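Shop visit: Cletus Tillman and the arm on bench 2
2019-09-07

Caught Cletus Tillman between jobs at the Drestis shared workshop. He had one eye on a battery charger the whole time.

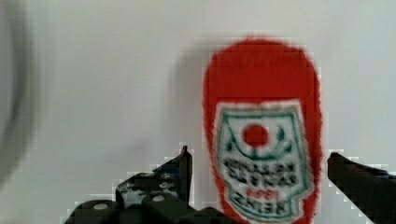
"Grip was the easy bit," he says. "Wrist was what ate my January." The arm is called Zumero, for no reason he'll own up to. Two fingers, black, a camera at the wrist so he can watch what the fingers are doing from his laptop. He's spent 900 dollars so far, most of it on motors. The first set was too weak and went in the parts bin, where somebody took them. Fine by him.

Why groceries? "They're the right size and I can get more at the corner." Ketchup, mostly. A Heinz bottle is slick and it narrows, so the pads have to meet it square. He's on version 3 of the pads and still fussing with teh angle.

Ayantu Mekonnen wrote the control code. She has the next bench over and got pulled in after hearing him swear at a serial cable. "He had 86 settings in one file, no comments," she says. "I deleted half. Arm moved the same." Tillman disputes half.

They don't agree on what comes next either. She wants force sensing in the fingers. He wants a longer forearm – more reach, more wobble, she says – and has already cut the tube for it. Parts list is pinned up by the door, he'll print you a copy if you ask. Bring you're own screws though. He's out of the short ones.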